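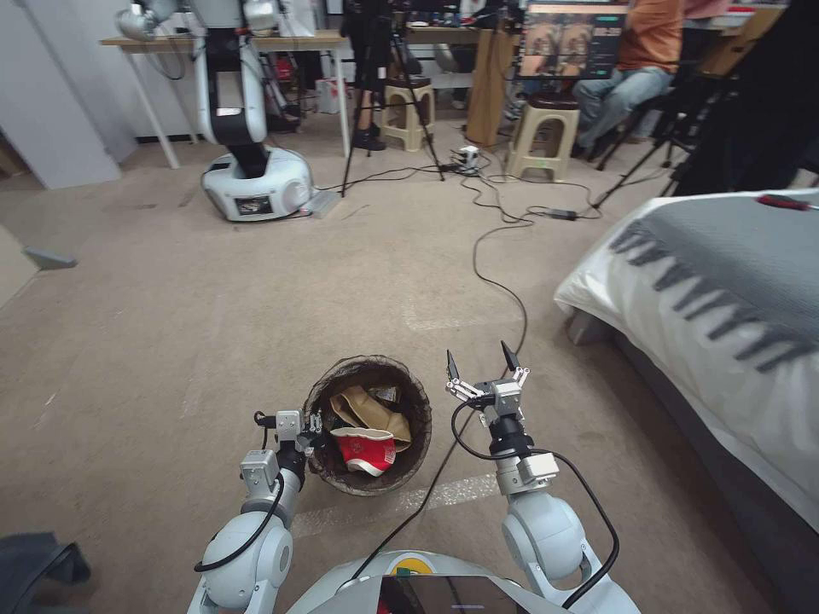 Re: [Flerstead-rooms] Liners for the round wicker-style baskets

On 9 November 2023, a list member wrote:
> We have 80 of the round brown baskets in carpeted bedrooms and the
> liners keep sliding in. The Hakex ones come in a box of 300. Is there
> a better size, or is it the way we fit them? Also, do people empty
> the basket before or after picking up the floor?

Size first. Measure around the outside of the rim, not the base. Ours is 900 mm, and a liner needs to exceed that by enough to fold over without stretching. The Hakex small is marginal. The Voredell medium fits and leaves up to 80 mm of overhang.

Dark mesh is fine for paper and wrappers. Don't use it where people throw out half-full drinks. 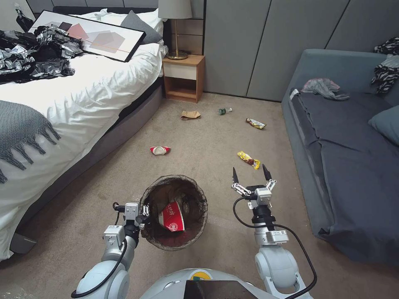
Liner edge draped over the rim, paper cup or food container in the basket, litter still on the carpet.

On order: floor first, then empty. Paper bags go in flat if you can manage it - a crumpled one takes up most of a small basket. Check that bottles are capped and put them in the recycling. Cups nest if they aren't crushed. Work from the nightstand toward the door and lift any blanket fringe that reaches the carpet, as wrappers get under it.

I haven't tried the Mühlbauer liners. If anyone has the rim size they are cut for, please post it.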